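Medve build log: the arm goes into simulation first 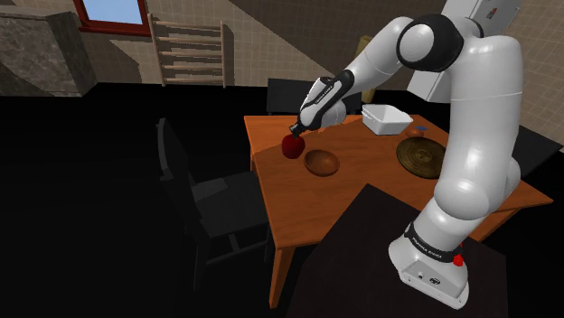 What does the shared workshop get out of simulating the arm before anyone wires up the real one?

Mostly it gets the placement errors out of the way. A base mounted too far from the table costs an afternoon of drilling in the shop and one edited line in the model.

The dining room model has been in use since May. It holds a Franka Emika arm on a dark platform, a wooden table, and a few things to handle, among them a red, apple-like object, a shallow wooden bowl and a white plastic container. Csaba Kovács built the room files and maintains them. The control code is ours and lives in the Medve repository under Navov, our name for the motion layer.

The current task is pick and place: grip the red object near the table edge, lift, move to the bowl, release. The last batch was 170 runs, of which 23 ended in a dropped object and 27 stopped on a joint limit. The joint limit stops all came from the same approach path, with the elbow high and the wrist turned in late. Csaba has since moved the wrist rotation ahead of the descent. The drops are still open. Contact friction is the first suspect - the value in the object file was a default and had never been measured against anything.

Chair collision is switched on as of this build. It slows planning slightly, and it rejects paths that looked fine in the old setup.

For the physical build, the bench in bay 2 needs a stiffer top before a base plate can be bolted down. Anico, the small test gripper, is printed and assembled apart from the finger pads. Anyone with 30 mm aluminum extrusion to spare can leave it on the Medve shelf, labeled with its length.

Room files and run logs are in the shared folder. Please don't edit the base position without a note in the log.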